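三号台手持夹爪这次保养的记录,分条发,想到哪写到哪。机械、相机、桌面都有。
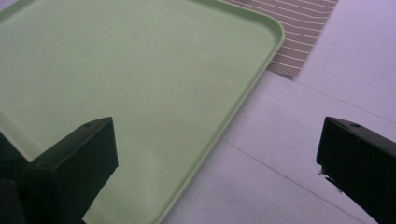
先说手指。两根都是黑色的方块,内侧带斜面,顶面有一个小圆螺丝孔。右边那根下沿内侧磨毛了一块,掉了点渣,这次的活就从它开始。

背景交代一下:我在 Vorkport 这边管工作台和夹具,三号台是 Cillier 项目的桌面整理台,干的活是托盘、餐垫、杯碟这一类的摆放和收拾。人拿着手持夹爪做示范,旁边的机械臂装同款手指照着做。两边的手指必须一致,所以手持这把出问题,臂那边也得跟着查。

台上这把是 Bostlow 的第二版壳体,手指是我们自己打印的。第一版的扳机太硬,用了一个冬天就全收回去了。现在柜子里还有两把第一版,只当备件拆。

这次停机是 Nosipho Mabaso 报上来的。她在交接本上写的原话是:“合拢的时候右边先到,左边慢半拍,夹薄边会歪。”写得很清楚,比写“夹爪不好用”强太多了。

收到以后我先没拆。先空手开合,看两根手指是不是同时往中间走。慢慢扣扳机,扣到底,再慢慢松。重复几次,换左手再来几次。

空载看着还算对称,一夹东西就露馅。夹一张折两折的纸片,纸会往左边偏。再夹一块平的塑料板,板子会轻轻转一下。

这种现象有三个地方可以查:手指本身松、滑块松、中间那根连杆的销子磨了。我按从外到里的顺序来,外面的好拆。

手指松不松,用拇指和食指捏住指尖前后掰,再上下掰。左边没有动静。右边上下方向能感觉到一点旷量,听得到很轻的“嗒”一声。

好,先拆右边。

拆之前拿记号笔在指根和滑块的接缝上画一道线,装回去要对得上。这一步我以前偷懒跳过,后来重做了一下午标定,从那以后再没跳过。

顶面的螺丝用内六角,扳手一定要插到底再用力。孔小,螺丝头浅,插一半就拧很容易拧花。拧花了就得用取丝器,打印件经不起那个。

螺丝出来的时候没什么阻力,等于基本没有预紧了。螺纹上的胶已经成粉,用指甲一刮就掉。

指根的接触面上有一圈亮印,是来回蹭出来的。旷量的主要来源大概找到了。

至于下沿那块毛边,一开始我打算拿砂纸磨平接着用。磨了两下发现层间已经开了,越磨越往里走,就停手了。换新的。

新手指从备件盒里拿。备件盒分左右,别看两根长得像镜像就以为能翻过来用,斜面方向不对,螺丝沉头也在另一面。盒盖上写了 L 和 R,照着拿。

有人在评论里问为什么不直接做成金属的。做过一对铝的。重,手持的人端半小时手腕就酸,而且磕到杯子上声音很吓人。打印件坏了换就是了,一晚上能出一盘。

材料用的是加碳纤的尼龙,黑的。打之前线材要烘干,不烘的话层间结合差,就会出现我刚才磨出来的那种开层。这批旧手指是哪天打的、烘没烘,记录里没写。以后打印批次也要写进台账。

打完先别急着装。拿卡尺量指根的槽宽,再量指尖厚度。槽紧了可以用锉刀修,松了就废掉,不要垫胶带。

垫胶带的我见过。当天挺好,过一周胶带被挤出来半截,粘在滑块上,清理花的时间够换三根手指。

螺丝孔打完常有一圈毛刺,用手捏着钻头转两圈刮掉。不要上电钻,一下就进去了。

装新手指之前,把滑块那边的接触面擦干净。无尘布蘸一点异丙醇,擦到布上没有灰印为止。等它干透。

螺丝换新的。旧螺丝外观没问题也换,螺纹里嵌的胶粉很难清干净。新螺丝蘸中强度螺纹胶,一小滴,点在前几牙。点多了会流进打印件里,塑料有的会发脆。

先用手带进去,确认没有错牙,再上扳手。打印件这边别用“拧到拧不动为止”的办法,到贴实以后再走一点点就停。我们有一把小力矩螺丝刀,设定值贴在柜门里侧,这里就不写了,各家手指不一样。

胶要等。我上午装的,午饭之后才去碰它。

等的时候看另外一边。左边手指没松,不过既然右边换了,左边也换。两根一新一旧,表面摩擦不一样,夹起东西来还是会偏。旧的左指留着,擦干净放回备件盒,贴个“已用”的标签。

再往里看滑块。壳体下盖四颗螺丝,拧下来按位置摆在磁盘上,前面两颗比后面两颗长。装反了长的会顶到线。

盖子打开,里面灰不算多,导轨两头有一点黑色的油泥。手持的这把成天在桌面上方走,吸进去的主要是布毛。餐垫掉毛,这个没办法。

导轨是 Strebel 的微型直线导轨,一根轨上两个滑块。把滑块推到一头,擦露出来的轨,再推到另一头,擦剩下的。不要把滑块推出轨外,滚珠会掉一桌子。

我掉过一次,在地上趴着找。后来在轨的两端各装了一个小挡块,拆盖也不会滑出去。图纸放在共享盘的夹具目录里,名字叫“挡块”,没有别的花样。

擦完上油。用细针管,每个滑块注油口点一小滴,来回推几次让它走开,多出来的擦掉。不要用喷罐,喷罐会喷到编码器上。

推的时候用手感觉有没有一格一格的顿。左滑块很顺。右滑块在靠外的那一段有一点涩,加油以后好了一大半,还剩一丝。我记下来了,下次重点看。

连杆销子是最后查的。把扳机固定在半程,轻轻推两边滑块,看连杆有没有空行程。有一点点,左右一样多,在接受范围里,没有动。

所以“右边先到,左边慢半拍”的真实情况是:右指根部松,夹东西时它自己先翻一下,看着像先到。Nosipho 的现象描述没错,原因在手指上。

扳机弹簧也顺手换了。弹簧不贵,老的回弹已经软了,松手以后夹爪张开慢。换完明显脆一些。

弹簧有两个挂点,要挂里面那个。外面那个是给小手柄用的,挂上去力道太大。

线。手持夹爪的线从手柄尾部出来,折弯最多的就是出口那两三厘米。把护套往后撸,看外皮有没有发白、有没有裂。这次没裂,有点发白。我在出口加了一段弹簧护线套,热缩管收口。

线的固定夹重新夹了一遍。夹子要夹在外皮上,别夹在护套上,护套会滑,滑了就等于没夹。

接插头之前吹一下。罐装气,短按,不要倒过来喷。

编码器只看不碰。磁环上没有铁屑,读头的间隙拿塞尺过了一遍,没有变。它要是没坏就别去动它的螺丝。

合盖之前把线捋到槽里,慢慢扣几次扳机,看线会不会被连杆带到。会带到的话合上盖就是隐患,过几个礼拜断在里面,查起来非常烦。

四颗螺丝对角拧,先都带上,再分两轮拧紧。长的在前。

机械部分到这里。下面是相机。

相机装在手指后上方,往前看,正好能看到两根手指和中间那块空当。这个角度是有要求的:两根手指要一直在画面下方两侧,顶面的螺丝孔要看得见。机械臂那边也是一样的视角。

镜头用气吹先吹,再用镜头纸从中心往外转着擦。不要拿擦桌子的布去擦。我在镜头盖上贴了一小张条子,写“镜头纸在左边抽屉”,条子贴了以后好多了。

相机支架两颗螺丝查一遍。这边是金属对金属,可以拧实。支架侧面有一道划线,和壳体上的划线对齐就是原位。

对齐以后拍一张空桌的、一张标定板的。标定板要平放在桌上,四个角都不能翘。板子翘了一个角,算出来的结果会很好看,但是是错的。

标定板用完马上装回袋子,别跟扳手放一起。上一块就是被扳手划的。

标定采 14 个姿态。近的远的都要有,左倾右倾都要有,不能全是正对着拍。人手端着很难完全不动,每个姿态停住,等提示音响过再换下一个。

跑完看误差。这次比保养之前还小一点,估计是镜头干净了。旧的参数文件不要覆盖,改个名留着。

然后是手指零位。扳机松开,完全张开,记一个数。扣到底,完全闭合,再记一个数。中间夹标准块再记。标准块用 5 毫米和 10 毫米两块,每块夹几次,看读数散不散。

夹标准块的位置要统一,夹在指尖斜面往后那一段平的地方。夹在尖上读数会偏,因为尖上会稍微张开。

第一轮 10 毫米那块读数有点散。想了一会儿,是我自己手抖,块没放平。把块放在桌上,夹爪从上面下去夹,就稳了。

零位写进配置文件,文件名带上夹爪编号。三号台现在用的是这把,五号台那把外形一模一样,编号在手柄底下。拿错过。拿错以后数据全对不上,查了好久才有人想起来翻手柄看一眼。

所以手柄尾巴上我又缠了一圈有颜色的胶带。三号台蓝色,五号台黄色。

接下来是桌面。桌子也是机器的一部分,这句我跟新来的每个人都说。

台面是拼的,板和板之间有缝。缝里会积渣,主要是打印件的碎屑和餐垫的毛。用软毛刷顺着缝刷,再用吸尘器的扁嘴吸。不要横着刮,会把渣刮到板面上。

拿直尺横跨在缝上,看两边有没有高低差。有高低差的话托盘推过去会磕一下,里面的东西会跳。三号台靠窗那条缝去年调过一次,这次平的。

调板的高低在桌子下面,每块板有调节脚。两个人做,一个在下面拧,一个在上面看尺。一个人爬上爬下也行,就是慢,而且膝盖受不了。

台面擦拭用清水加一点中性清洁剂,拧得半干的布。有人爱用酒精,这种台面用酒精擦久了会发花,相机里看一块亮一块暗。

灯。三号台用的是柔光板,两侧各一块。要求是桌上没有硬的影子。开灯以后先等一会儿再定白平衡,冷灯和热灯颜色不一样。

画面整体偏冷偏紫是三号台的老毛病,白的桌面看上去带点淡紫。我这次试着把白平衡往暖的方向调了一格,看着舒服了,但是和以前的数据对不上,又调回来了。

这件事跟 Baldur Bisgaard 讨论过。他管数据那头,他的意见是:一个台从头到尾一个样最要紧,颜色准不准放在后面。我同意。要改就等这一批做完,三号台和五号台一起改。

白平衡锁定以后要在软件里打个勾,自动曝光那一栏也要看。升级之后有时候会自己跳回自动。升完级第一件事就看这两栏。

托盘。浅绿色塑料的那种,圆角,边上有一圈凸起的沿。内底是哑光的,用久了会有擦痕和手印,这个不影响,别拿百洁布去蹭,越蹭越花。

托盘要查的是底。翻过来放在平的地方,按四个角,看会不会翘。翘的挑出来不用。热水洗过的最容易翘,请不要放进洗碗机。

手指夹托盘的沿,吃力的就是下沿内侧那一小块。沿是滑的,夹进去的时候手指会蹭着沿往下走,一次两次没事,成天做就磨毛了。右边比左边磨得快,我的判断是大家多数用右手拿,手腕习惯往一边压。

这个判断没有证据,只是看过几根换下来的旧手指,都是同一侧先坏。备件以后右边多打几根。

也有人提过在指面上贴硅胶片。我们在一号台试过。抓力是好,缺点是粘灰,灰多了比不贴还滑,而且片子边缘会翻起来。餐垫那种织物,翻起来的边会把线头勾出来。试完就撕了。

餐垫是条纹织物的,灰褐底白细条。条纹密,相机稍微糊一点条纹就发虚,我反而拿它当焦距的参照。擦完镜头看一眼条纹,分得开就行。

餐垫一部分压在托盘下面的摆法是允许的,做示范的时候有很多这样的情况,手指要能把盘沿和垫子分开。手指一旦毛了,往盘沿下面伸的时候就会带着垫子走。Nosipho 最早就是从这里觉得不对劲。

餐垫也要洗。洗完摊平晾,别拧。皱的餐垫放上去,边会拱,手指碰到边就推着走。

全部装好以后是试跑。先空夹 50 次,听声音。不夹东西,只开合,节奏均匀。听有没有“嗒”,有就停下来回头查螺丝。这次没有。

空夹完再掰一次手指,上下前后。螺丝不要再去补拧,胶已经固化,补拧等于把胶拧断。

再夹纸片和塑料板,就是前面查故障用的那两样。纸不偏了,板子也不转了。故障和验证用同一套东西,前后才好比。

最后夹托盘沿。从桌面上把托盘提起一点,停住,放下。换另一条边再来。放下的时候看托盘会不会往一边滑。

Nosipho 下午过来试了一会儿,她说扳机比以前紧。新弹簧是会紧一点,用几天会好。她在交接本上签了字,我把停机牌摘了。

机械臂那边也换了同一批手指,换法一样,就不重复写了。多一步:断电、挂牌、等抱闸声音响完再伸手。没挂牌不许伸手,谁来都一样。

臂上的手指装完,拿手持的和臂上的并排比一比,指尖要一样长,斜面朝向要一样,螺丝孔要在同一侧。看着简单,装错方向的事是有过的。

然后让臂低速走一遍示范里的动作,手放在急停旁边。低速没问题再放全速。第一次走的时候托盘沿擦了一下指尖,查下来是配置里还留着旧手指的长度,改掉以后就好了。旧手指磨短了,新手指是足尺的,差得不多,但是够擦一下。

这条我要单独记一笔:换手指以后,手指长度参数必须重新填。清单里原来没有这一项,已经加上了。

现在的清单贴在三号台侧面,给大家抄一份:

每次开工:擦镜头,掰手指,看线的出口,看胶带颜色和台号对不对。

每次收工:张开状态放回座子,扳机不要压着,镜头盖盖上,桌缝刷一遍。

每周:看手指下沿,看螺丝顶面有没有松动的粉,空夹听声音,直尺过桌缝。

每月:开下盖,擦轨,上油,查弹簧,重新记零位。

换过手指以后:填长度,记零位,试夹纸片和塑料板,写批次。

换过或碰过相机以后:重新标定,没有商量。磕了一下也算碰过。

座子也说一句。夹爪放回座子要张开着放。合着放,两根手指互相顶着,弹簧一直受力,过一夜手指根部就被顶出印子。座子里的隔块就是为了卡住张开位置,不要把隔块拿去垫别的东西。

昨晚有人私信问备件要备多少。我们的做法是每个台左右手指各备两对,螺丝备一小盒,弹簧备几根,线备一条整的。导轨不备,坏得很慢,要用再订。

还有人问螺纹胶拆的时候怎么办。中强度的用手动扳手慢慢加力就能开。开不了就用烙铁头在螺丝头上点一会儿,不要用热风枪,热风枪会把整根手指吹软。

有人问旧手指还有没有用。磨毛的那根我锯开看了截面,开层的位置在离底面不远的地方,几层线明显没粘住。锯开的两半放在办公桌上,给打印的同事看。

打印方向也许可以改。现在是平躺着打,层正好和磨的方向平行,容易一层一层掀。侧过来打会好一些,但是要加支撑,斜面会粗糙。侧着打的一对已经在机器里了,出来先装五号台试,有结果再接着发。

补一条:标准块用完擦油收好。这次我去拿的时候 5 毫米那块上有指纹锈,轻轻擦掉了,还能用。请戴手套拿。

再补一条:右滑块那一丝涩,今天早上又推了推,还在,没有变重。先留着,十二月那次大保养再拆下来洗。Strebel 的导轨洗法我到时候单独写一串。

停机牌挂回工具墙第二排,左起第一个钩子。上次不知道谁挂到灭火器上面去了。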